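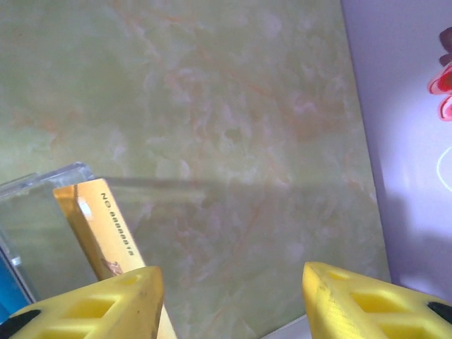 4 March 2024 – sticky card counts, Mollano block

Okay, finally got all the February cards read. 983 whitefly on the untreated rows and 400 on the rows where we put out Cando, so I'm pretty happy with that! The Workness rows came in at 901, and I don't love it. I went back through my mixing notes and I think I had the spray water too hard that week, so I want to run it again with rainwater before I write it off.

Olivares cards are still in the fridge (second shelf, behind the agar). Please don't move them, the labels smudge if you so much as look at them.

Leaf undersides next. I'm doing the lower leaves only this time – last round I mixed upper and lower in one column and had to throw out the whole sheet. Nymphs and adults get separate columns too.

Need to order more yellow cards and a new nozzle for the small backpack sprayer, the old one dribbles on the left side.

Still haven't decided if we dip the cuttings or just spray them. Leaning toward dipping.

Last updated: 16:40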